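# Hamari Small Aluminum Carrying Case

If you keep small things that hate being knocked about, you're going to like this one. The Hamari is a compact hard case with an aluminum frame, a hinged lid, two metal latches and a carry handle on the front. It's the smallest in the Fastach line and easily my favorite, mostly because of what's on the inside.

## The insert

Open it up and the base is filled with a molded white foam insert. The compartments are already formed, so you don't have to pluck cubes or cut anything with a bread knife (we've all done it, and it never comes out straight). You get one big rounded recess for the main item, then smaller slots next to it for packets, spare parts, cards, whatever goes along with it.

The white was a bit of a gamble. Most case foam is gray or black, and it hides dirt well, but it also hides screws, lens caps, needles and every other tiny thing you've ever dropped into a case. With a light insert you can see right away if a slot is empty. I wouldn't go back! It does show fingerprints sooner than dark foam, so give it a wipe with a barely damp cloth now and then and let it air out with the lid up.

## The lid

The lid is lined with dark gray foam and has a soft fabric pocket running along most of its length. It's for flat and floppy things -- instructions, a cleaning cloth, a folded parts list, a short cable. Don't stuff it, though. The pocket sits right over the insert when the case is closed, and a fat bundle up there will press on whatever is underneath.

Corners are capped in metal, lid and base both. On the older Ghauri case the corners were the first thing to look tired, so I was really glad to see proper caps on something this small.

## What people keep in it

We've sold some 3,000 of these, and the notes that come back are a joy to read. Watch tools. Fishing flies. A travel tea kit with the packets standing up in the narrow slot (brilliant). Microphones, dice, sample bottles, one very fancy set of drawing pens. It also makes a good gift box for something small that deserves more than tissue paper.

It won't suit everything. Tall items are out, and so are long ones. A regular drink can or a storage tin should stay beside the case and not in it. If you need depth, look at the Clesthorpe, which uses the same style of latch and takes a second layer of foam.

## Good to know

- **Item number:** 926
- **Frame:** silver aluminum with metal corner caps
- **Base:** molded white foam insert with separate compartments
- **Lid:** dark gray foam lining, fabric pocket along most of its length
- **Closure:** 2 metal latches
- **Carton quantity:** 8 cases
- **Not included:** anything you see stored in the compartments

Close both latches before you lift it by the handle. One latch will hold the lid down on a table, but the lid can twist a little in the hand if the other is open. New latches feel stiff for the first week or so and then loosen up nicely.

A faint foam smell is normal when the case is new. Leave it open overnight, away from direct sun.

Replacement inserts can be ordered on their own and drop straight in with no glue. We're adding a plain one with no compartments in October, for anyone who does want to get out the bread knife.

## Photos
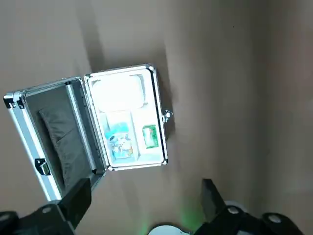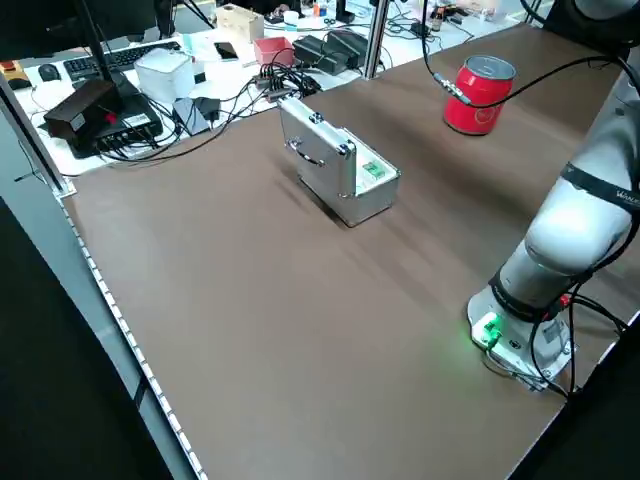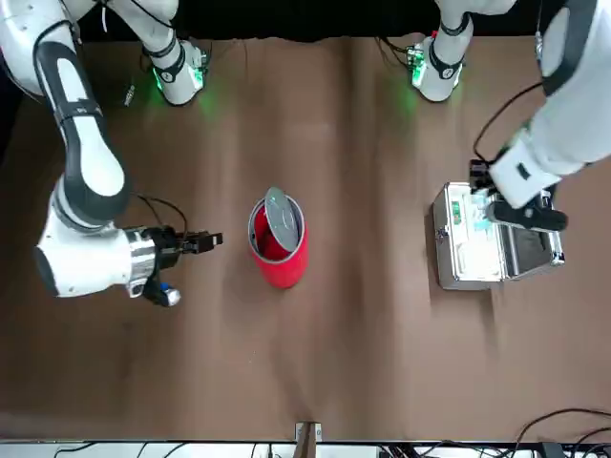

*The silver aluminum case on a tabletop; the first photo shows the insert and lid pocket best.*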